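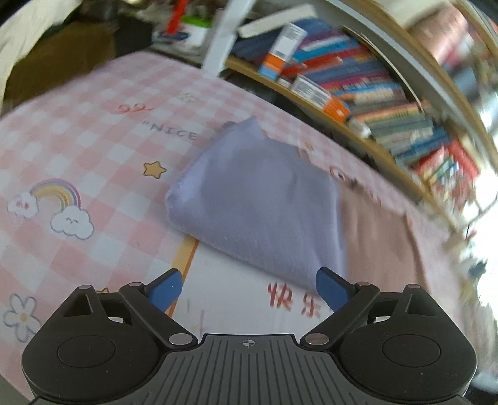

Veven: allocation procedure for the October release
Forum: Designers and Labels > Releases and Stockists

Posted by harbour_hem
Members are advised that Veven has published the terms for its October outerwear release. The principal change concerns access. Purchases will be made by ballot, with entries closing at 7 pm on Tuesday. A successful entrant receives a purchase window at the Dindport store and may buy one coat only. Online sales have been discontinued for this release. I would welcome the views of members who took part in the spring ballot.

Posted by seamallowance
I took part in the spring and have no complaint about the conduct of the staff. My objection is to the format. The label produced 3,000 coats last year and sold them through ordinary stockists, Pralby among them. This year's stated figure is 2,462. A reduction of that size does not, in my view, require a ballot, and it places regional customers at a clear disadvantage. I live over five hours from Dindport by road.

Posted by Nour Tannous
With respect to the previous poster, the stockist arrangement did not serve regional customers either. Pralby held most of its allocation for account holders, and the remainder was listed by resellers the same afternoon. A ballot linked to photo identification is the fairer instrument. I would, however, support a proportion being reserved for postal delivery.

Posted by harbour_hem
For accuracy, the terms do provide for a nominee. An entrant may authorise another adult to attend, provided the form is lodged before the ballot closes. The form is linked at the foot of the terms page and is easily missed.

Posted by seamallowance
Thank you. I had not seen the nominee provision and withdraw the remark about travel in part. My position on the format is otherwise unchanged.

Posted by placketandcuff
May I raise the colours? The catalogue lists a muted rose and a pale violet for the lining, and I have been comparing the two at home before deciding which to nominate on the entry form.
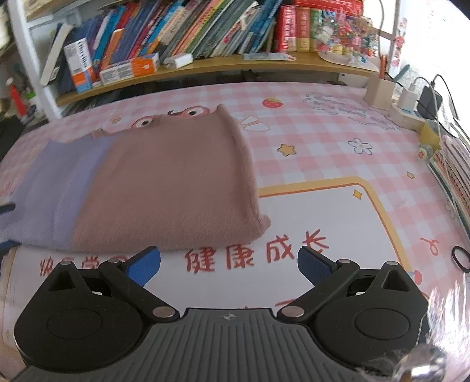
Comparing colours at home: the brownish-pink cloth.

I am inclined towards the rose. The violet is closer to what Tak offered two winters ago, and that shade was difficult to wear with navy.

Posted by Nour Tannous
I would caution against relying on the catalogue. Tak's violet was printed considerably greyer than the garment. The Dindport store will show lining swatches on request, and the colour preference may be amended up to the close of entries.

Posted by weftline
I must disagree with the general tone of approval. A ballot creates demand by making the purchase itself an event. The coat is a competent wool coat at a high price, and comparable work is available from smaller makers who will take a customer's measurements and keep to a delivery date.

Posted by Nour Tannous
Several of those makers have waiting lists of 7 months. Customers queue in either case.

Posted by weftline
A waiting list ends with a coat. A ballot may not.

Posted by harbour_hem
Members are asked to keep further discussion to the October terms. Remarks on made-to-measure alternatives may be posted in the Tailoring section, where there is already a thread on wool coats. I will add the ballot results notice to this thread when the label releases it.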